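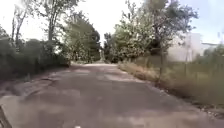
Droltport Fishery

The Droltport fishery is a small inshore fishery based at the harbor of Droltport. It supports 72 licensed boats, most of them under 13 meters long, and lands mainly herring, flounder and brown shrimp.

Management

Catch limits are set each August by the Zaler Fisheries Board, which also issues licenses. A license belongs to the boat and passes to the new owner when the boat is sold. Herring nets are banned in the Gruvska estuary during spawning, though hand lines are allowed all year.

Landings

The fishery landed 467 metric tons in its last full reporting year. Shrimp made up the smallest share by weight but sold for the highest price. Most of the catch is auctioned at the harbor – the rest goes directly to the Luangrath cannery, which takes only herring.

Habitat

The estuary has 4000 hectares of mudflats and eelgrass beds, used by young flounder as a nursery. Dredging is limited to the main ship channel.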